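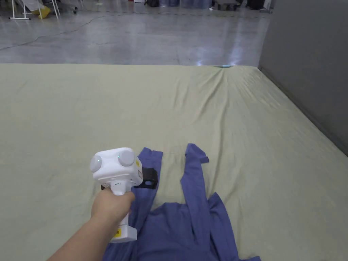 Remus hand unit over the blue long-sleeved garment, both green lights on.

Thursday, bench book, continued from the unpacking notes

Started 9:40. Purpose of today is to decide if we keep the Remus kit when the trial from Villell finishes at the end of September, or if we return it and wait for the Pruvost one. Corentin Deschamps asked me for a clear yes or no. I will try, but I write first what we did.

Setup was faster than I had feared. Charging was done overnight, both units paired with the base station at the second attempt. On the first attempt only one was found, and I had to hold its button until the light changed. The manual says three seconds. I needed more like eight. Please, whoever uses it next, be patient with this button and do not start the firmware recovery as I did in the unpacking session.

Calibration: hold the unit still, open fully, close fully, repeat. The software tells you when it is satisfied. It has a rather hard character and refuses for small movements of the wrist. I rested my elbow on the mattress and then it passed.

Task for the trial is the one we agreed, cloth handling on the bed. Operator takes the garment at a corner or a cuff, lifts, spreads, lays the sleeves straight, releases. We chose cloth because it is the worst thing for our old tool. With rigid blocks every kit on the market looks good.

Numbers up to this morning: 312 episodes recorded in total, of which 266 were accepted by the checker in Cerkar. The rest were refused, mainly for lost tracking. Our trial licence includes 600 episodes, so we are past the half. I noticed that refused episodes are also counted against the licence. I wrote to Villell about it, as I think this is not fair, and their page of conditions does not mention it in either direction.

Grip on cloth. The jaws hold knit fabric well if you take it from the side, with one jaw sliding under. If you come straight from the top you often get only a small pinch, and it escapes when the weight of the garment comes on it. After one hour you learn to tilt the hand without thinking. I am not sure this is good for the data. A robot arm will perhaps not be able to tilt so freely near the surface, and then we have taught it a habit which it cannot follow. Question for Corentin: should we put a limit on the wrist angle in the instructions for operators? I would prefer a soft rule and not a hard one.

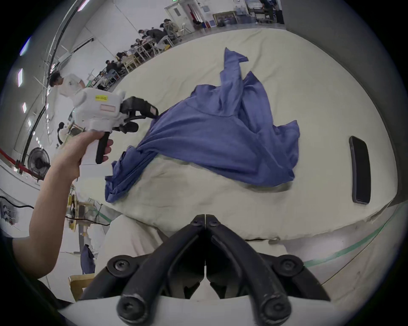 Taking up a corner of the cloth, view from the other unit.

Two units together. This was my principal worry and it is partly confirmed. When the hands are far apart everything is in order. When they come close, for example both at the same cuff, one unit covers the other, and tracking quality in Cerkar goes from green to amber for a moment. It normally comes back. When it does not come back the episode is lost, and you know this only at the end, when you press save. A sound would help very much. Pruvost have a vibration in the handle for this, according to their leaflet. I have not held one, so I cannot say more.

The wide view of the unit's own camera is useful, more than I expected. You have the jaws and a large part of the room in one image. The negative side is that everybody who walks in the hall is also in the data. We must have the consent sheet signed by the people who work in this hall before we share anything outside. I have put the sheets in the blue folder, and I ask again that they are not taken from there for scrap paper.

Also for the wide view: keep phones off the mattress during recording. Small dark objects which appear in some episodes and not in others are exactly the sort of thing a model learns by mistake. I marked the episodes with an object lying beside the cloth with the tag "extra", so we can train with and without them and compare. It is a small labour and maybe it gives us something for the report.

Comfort. My hand is of medium size and the handle suits me. After forty minutes I feel it in the base of the thumb, not painful, but I feel it. The head is heavy in relation to the handle, and when you turn the hand outward the whole unit wants to continue turning. I suggest sessions of half an hour with a change of operator. In the old log I see that we did the same with the previous tool, so the programme of the day does not change.

Lights. The small indicator lights are easy to read for the operator but not for a colleague standing behind. Not serious.

11:15, break. The base station was warm when I touched it. I moved it off the foam where somebody had placed it. 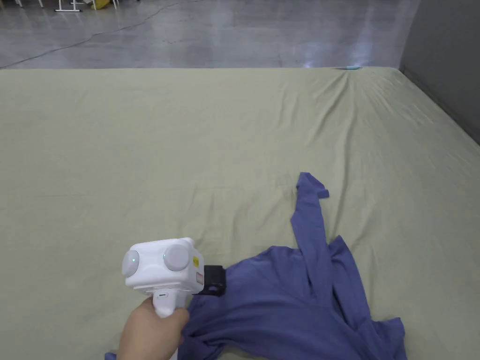 Second block after the break, same garment, but with a new start position each time. In the first block I was placing it too neatly between episodes, and when I looked at the thumbnails in Cerkar they were nearly all the same. Now I throw it and accept what comes, also when it falls twisted. The episodes are longer and I make more mistakes, but I believe they are more valuable. I propose that we write this into the protocol: the operator does not arrange the cloth before pressing record.

One problem with the sheet itself. It moves when you drag a jaw along it, and after ten or so episodes there are new wrinkles. Twice I took the sheet together with the garment. I pulled it tight again and continued. We need clips under the corners, or a heavier cover. I will ask for a quote.

Export: tested with one small batch. The files open in our viewer without conversion, timestamps from both units agree, and gripper opening is given in millimetres as promised. No complaint at all here. With the old tool this step cost me a full afternoon each week.

Price. Villell ask 2,131 dollars for each hand unit, base station included with the first pair, Cerkar licence separate and yearly. For two pairs it stays inside the budget line, for three it does not. The jaws are a wear part and their price is not on the offer. I requested it.

My recommendation, as of today: keep one pair, do not order the second until we have an answer about (1) refused episodes and the licence, (2) the price of jaws, (3) a sound or other warning when tracking is lost. If the answer to (1) is bad I would still keep the pair, but I would negotiate the licence again. As for Pruvost, we should ask for a loan unit and do the same cloth task, with the same garment, otherwise the comparison has no value.

To do:
- finish the tags on the first block
- clips or cover for the mattress
- consent sheets
- ask Villell if the button delay is normal
- try a garment with a different colour, and a towel

Stopped 15:50. Both units on charge, left one showing full after a short time, right one still charging when I closed the book.

Comments (4)

Corentin Deschamps
Thanks, this is clear. Agree on one pair. On the wrist angle, soft rule please, and note it per episode if the operator goes far over. I will call Villell myself about the licence.

mattw
Button delay is the same on the other base station. Hold it for ten and it is fine. Can we colour-mark left and right? I mixed them up yesterday and had to redo calibration.

Oona
I took two consent sheets from the blue folder to get them signed, not for scrap!! Will bring them back.

mattw
Towel is in the second drawer. It sheds a bit, check the jaws after.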